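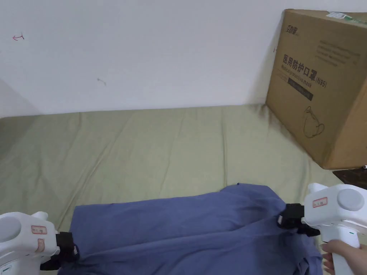
N95 mask carton on the bed, against the wall

[skaltdale-rooms] Re: daybed sheets and where the cartons go
Jun 11, 2024

On the earlier message:

> Two questions from the upstairs rooms. The sheets that came from
> Clinon in May don't stay put on the daybeds. They ride up at the
> wall side after one night. Are we supposed to be tucking them
> or do they just lie on top? Also, can cartons be left on a bed
> while the shelves are being put up? I moved one to the floor
> and somebody moved it back.

Sheets first. The Clinon order was 37 sheets, and four of them went back because the hem was coming undone. That leaves 33. They are all the same size, cut for the regular beds, and the daybeds are a little narrower. So there is extra cloth on the long side and it has to go somewhere. Tuck it at the wall side first, all the way along, then pull toward you and tuck the front. If you start at the front you end up with the loose part against the wall, and you can't reach it without climbing on the mattress.

Don't iron them on the bed. Someone did this in May and there is a mark on one mattress now. Creases from the packet come out after a wash or two. The ones that don't, I am not worried about.

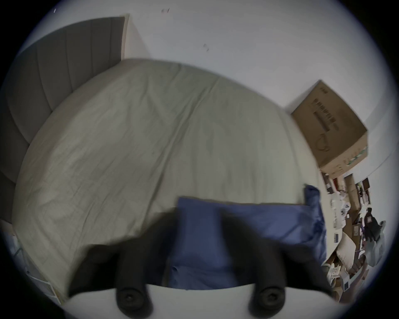 Blue pillow on the bed, headboard to the left

Pillows go on last, after the sheet is flat. Pick the pillow up by a corner, give it a shake and set it down square to the headboard. On the channel-tufted headboards, run the soft brush down between the panels before you do any of the bedding — the dust comes down onto whatever is under it, and I would like that to be the old sheet.
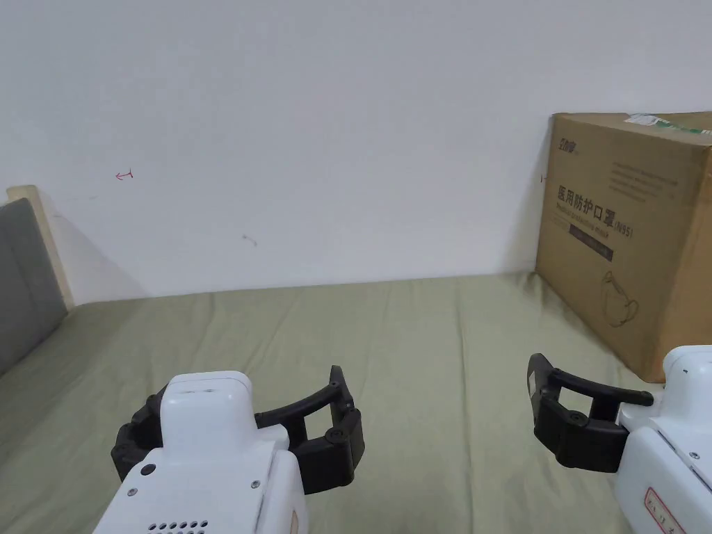 Cartons can stay on a bed until the Clodov shelves are up. Put them at the wall, printed face out, so that anyone can read what is inside without turning them. Please keep a sheet under them, as cardboard leaves grit on the upholstery. Slide a carton in by lifting it a little and not dragging it along the paint. We have enough to touch up already: in that room there is the gray scuff near the middle of the wall, the little red arrow over on the left, and the red tick beside the mask carton. I have put those on the list for the painter. If you find others, write down the room and the spot and send it to me off list.

Masks stay in their carton with the flaps closed. Extra bedding does not go in with them.

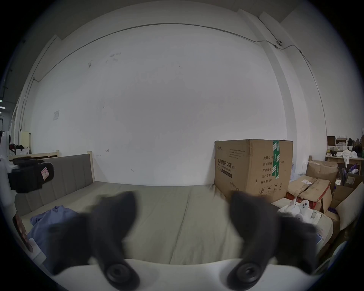

Wendy Polk
Rooms and Linens, Skaltdale

A few leftovers. The light blue cloths should be folded and put away when you are done with a room, not left on the mattress. Clothes go on the hooks by the door once those are in.

Kılıçarslan has quoted $69 apiece for mattress covers made to the daybed size, with elastic on the long sides. I have asked for one to try. If it stays on for a week I will order the rest, and the Clinon sheets can go back to the regular beds. Until then please tuck, wall side first.

Replies to the list are fine, but trim the old text when you answer.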